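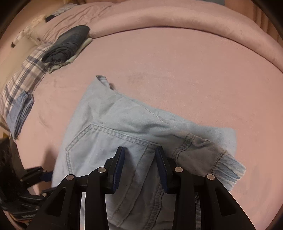 Clirkari Jeans Button Press, bench model

Product code: 2838-B
Supplied by Bukley Haberdashery Supplies

The Clirkari is a hand-operated press for fitting shank buttons, rivets and snap fasteners to denim, canvas and other heavy cloth. It is bolted to a bench and worked with a side lever. No power supply is needed.

The body is cast iron with a grey enamel finish. The ram is steel and runs in a replaceable bronze sleeve. A threaded stop on the ram sets the depth of stroke, so that once a setting has been found for a given cloth it can be locked with the collar nut and repeated. Dies are held by a grub screw, top and bottom, and can be changed with the hex key provided.

Supplied with the press
- One die set for shank buttons
- One die set for two-part rivets
- Hex key and two bench bolts
- 20 test buttons, antique brass finish

Fastener sizes
The standard dies take shank buttons from 14 mm to 20 mm across the cap. Rivets should have a 9 mm cap. Snap fastener dies are sold separately under the Fostetti name and fit without an adapter. Rajan dies made before the change of thread will not fit - check for a groove below the shoulder.

Cloth thickness
Use on a total thickness of 1.5 mm to 5 mm. Waistbands and pocket corners on jeans are usually within this range, but a corner where a felled seam crosses a hem may not be. Hammer the seam flat before pressing, or move the fastener clear of it. Pierce the cloth first with an awl. Stretch denim needs a backing patch of woven cotton behind the button.

Care
Oil the ram every 1,000 strokes with light machine oil and wipe off the surplus before working on pale cloth. Replace the lower die when the cup edge shows wear, as a worn cup marks the button cap.

Packing
Buttons and rivets are sold in bags of 10 or boxes of 1,000. Boxes are packed by finish and cannot be mixed. Die sets are not returnable once the seal has been opened.

Page last revised 2018-06-11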